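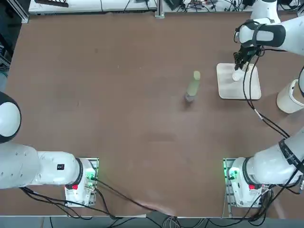 Saturday, bench two. Siltus rules, second go, and I love how short they've become! Paora and I got the start-up sheet down from 11 checks to six. New one: trace every cable through the arm's whole reach before enabling. The pair running from the gripper across the tray and down to the lower link is just what it's for — easy to snag on a rim.

Also new: nothing on the table unless the task sheet lists it. Areeba wants a 60 second hands-off pause after any stop. Yes please. Try on Kos next.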